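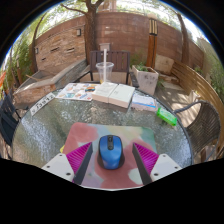 Figure 8.1 Two-finger hand-held gripper above a computer mouse and pad on a patio table.

Chapter 8: Grasp Selection for the Club Project
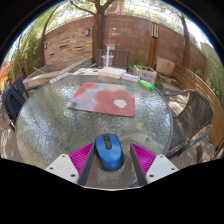

Grasp selection fixes where the fingers meet an object before any force is applied. Teams in the Leltero project record 20 grasps per object and log finger opening and approach angle. A mouse held between ribbed pads, as in Figure 8.2, is entered as a side grasp. Section 8.2 defines the log format.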